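Greifer und Handgelenkkamera: Holzklötze werden auf dunklem Stoff schlecht erkannt

Forum Greiftechnik und Kameras > Hilfe

Yesenia Aguirre
erstellt am 26.03.2019

Guten Tag an alle,

ich vergleiche für unsere kleine Werkstatt 2 Greifer, die beide an denselben Arm passen. Der eine ist ein Parallelgreifer von Skitia mit geraden Backen, der andere ist der Gelenkgreifer von Valdovinos. Bei beiden sitzt die Kamera am Handgelenk und schaut nach vorne über die Finger. Die Aufgabe ist einfach: ein Holzstück von einem Haufen nehmen und daneben ablegen.

Mit dem Skitia habe ich 201 Versuche gemacht, davon waren 57 Fehlgriffe. Beim Valdovinos bin ich noch am Anfang, aber ich habe schon jetzt den Eindruck, dass nicht der Greifer das Problem ist. Die Erkennung findet das vordere Holzstück meistens gut. Bei den Stücken dahinter springt die Kontur hin und her, und manchmal nimmt sie eine Falte im Tuch als Kante. Auf einer grauen Matte hatte ich diesen Fehler viel seltener. 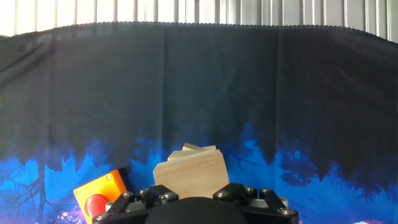 Blick der Handgelenkkamera mit dem Gelenkgreifer, Holzstücke auf dem bedruckten Tuch

Das Tuch möchte ich gerne behalten, weil der Greifer später auch auf unruhigem Untergrund arbeiten soll. Meine Fragen sind also: Soll ich die Kamera anders montieren, damit die Finger weniger vom vorderen Stück verdecken? Oder liegt es mehr an der Belichtung? Sie steht auf Automatik. Und ist der Vergleich zwischen den beiden Greifern überhaupt fair, wenn der eine mehr verdeckt als der andere?

Ich bedanke mich im Voraus und entschuldige mich für mein Deutsch, ich lerne es noch.

Kourosh Ebrahimi
Mitglied seit Januar

Guten Tag Yesenia,

ich habe mit dem Gelenkgreifer fast 327 Griffe protokolliert und kenne dieses Verhalten. Ich würde zuerst die Belichtung fest einstellen. Auf deinem Bild ist der Hintergrund hinter dem Tuch sehr hell, links oben beinahe weiß, und das Tuch selbst ist im oberen Teil schwarz bis dunkelgrau. Die Automatik muss zwischen beiden einen Mittelwert suchen, und wenn der Arm sich senkt, ändert sich dieser Mittelwert. Dann wandert die Kontur, obwohl kein Holzstück sich bewegt hat.

Mein Vorgehen war so: Arm in die Position fahren, wo die Erkennung startet. Belichtung so lange verkürzen, bis man auf der Vorderseite vom Holz die Maserung noch gut sieht. Diesen Wert festhalten, auch den Weißabgleich. Der Hintergrund darf überstrahlen, er interessiert uns nicht — man kann den oberen Teil vom Bild auch einfach aus dem Suchbereich herausnehmen.

Zu den Falten: Auf dem schwarzen Teil sehe ich drei lange Knicke, die nach hinten laufen. Wenn du das Tuch behalten willst, würde ich es wenigstens bügeln. Ein unruhiges Muster ist eine gute Prüfung, aber ein Knick ist auch in der Höhe eine Störung, und das sind zwei verschiedene Sachen. Teste sie bitte getrennt.

Zur Montage: Die Finger verdecken bei dir die beiden unteren Ecken vom vorderen Stück. Mit dem höheren Halter von Bridmont hat man etwas mehr Sicht, aber die Hand-Auge-Kalibrierung muss man danach neu machen. Ich würde es erst als zweiten Schritt versuchen.

Zur Fairness: Nimm die Erkennung einmal mit dem Arm in sicherer Höhe auf und gib beiden Greifern dieselbe Zielposition. Dann vergleichst du wirklich das Greifen. Den Lauf mit laufender Erkennung kannst du extra auswerten.

Peninah Lema

Bei mir hat ein anderes Tuch geholfen. Einfarbig, matt. Mit Muster hatte ich nur Ärger.

Sigrún Bundgaard

Ich stimme Kourosh zu, möchte aber eine Sache ergänzen. Bei gestapelten Stücken würde ich die Fehlgriffe nach Ursache aufschreiben: falsche Kontur, richtiges Ziel aber abgerutscht, Nachbarstück mitgenommen. Beim Valdovinos bewegen sich die Finger auf einem Bogen, und die Spitzen kommen beim Schließen ein wenig nach vorne. Wer die Tiefe vom Skitia übernimmt, stößt leicht an das hintere Stück. Ich musste die Annäherung für jede Öffnungsweite neu einlernen.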